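Search the store... Go

Wood Care > Oils > Pale Timber

Rinen Pale Table Oil

Rinen is a clear finishing oil for light-colored wood. It soaks into the surface and leaves a low sheen without the orange cast that many oils put on pale boards. It is made for indoor tables, benches, shelves and desk tops. It can go on new wood or on old wood that has been sanded back to bare grain.

Sold in 1,000 ml bottles and 2,000 ml cans. The contents are the same. The can has a wider mouth and is easier to use with a roller.

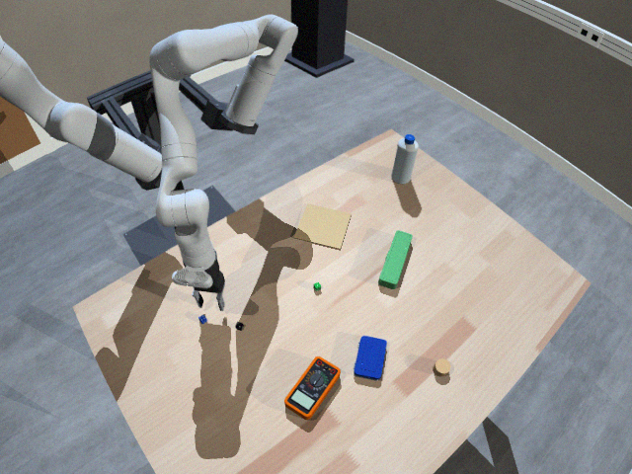

Before you start

Take off any old varnish, wax or polish. Rinen will not soak through them and will stay sticky on top. Sand with the grain, starting with medium paper and ending with fine. Very fine paper closes the surface too much and the oil sits on it in patches.

Vacuum the dust and wipe the wood with a dry cloth. If you wash it, let it dry overnight. Try the oil on the underside first. Pale woods differ a good deal, and two boards from the same stack can come out a shade apart. Strong light from one side will show sanding scratches that are hard to find at night under a ceiling lamp, so check the top by day.

Applying

Stir the oil. Do not shake it. Pour a little onto the wood and spread it thin with a cotton cloth or a short-pile roller. Work along the grain and finish one section before moving to the next. Wait a quarter of an hour and wipe off whatever has not gone in. Most complaints we get about slow drying come from people who skipped the wiping. 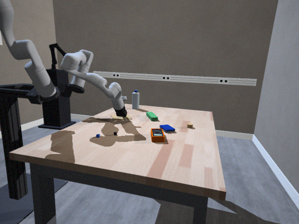
Leave the first coat overnight with a window open. Rub it lightly with a fine pad, wipe away the dust and put on the second coat the same way. Two coats are enough for a desk or dining table. End grain drinks more and may want a third. Plain shelves can be left at one.

The surface can be used gently the next day. Keep wet glasses, hot dishes and tablecloths off it for a week. Rubber feet on lamps and keyboards can mark a fresh finish, so lift those off too.

Safety: oily cloths can heat up and catch fire on their own. Lay them flat outdoors to dry, or soak them in water and seal them in a metal tin before throwing them away. Keep the oil away from children and pets.

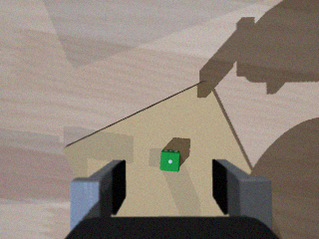 Care and touch-ups

Dust with a dry cloth. For spills, use a damp cloth and a drop of mild soap, then dry the spot. Skip bleach, scouring powder and spray polish.

Small scratches can be sanded by hand and oiled again without redoing the whole top. Feather the edge of the patch with a nearly dry cloth. A busy table usually wants a fresh thin coat once a year. A spare room desk can go much longer.

Product details

Item: Rinen Pale Table Oil
Maker: Yagi
Sheen: low
Color: clear
Use: indoor only
Cleanup: white spirit for brushes and rollers
Goes with: Trisix fine pads, Trisix cotton cloths
Storage: frost free, lid tight

Opened cans form a skin over time. Lift it off in one piece and strain what is left. Oil that has turned thick or stringy should not be used.

Customer comments 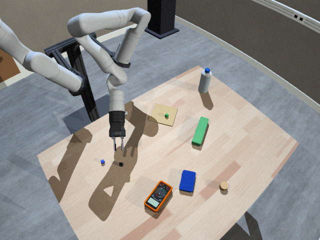 Kadir Kılıçarslan: Used this on a birch desk in June. Color stayed close to the bare wood, a bit warmer. The smell hung around for three days even with the windows open. Would buy the can next time, the bottle drips down the side when you pour. Is it all right over a white wood stain?

Hedton store reply: Yes, if the stain is fully dry and has no sealer in it. Test a corner first. For the drips, pour into a tray and load the cloth from there.

Contact Hedton | Shipping and returns | © Hedton Wood Care | Back to top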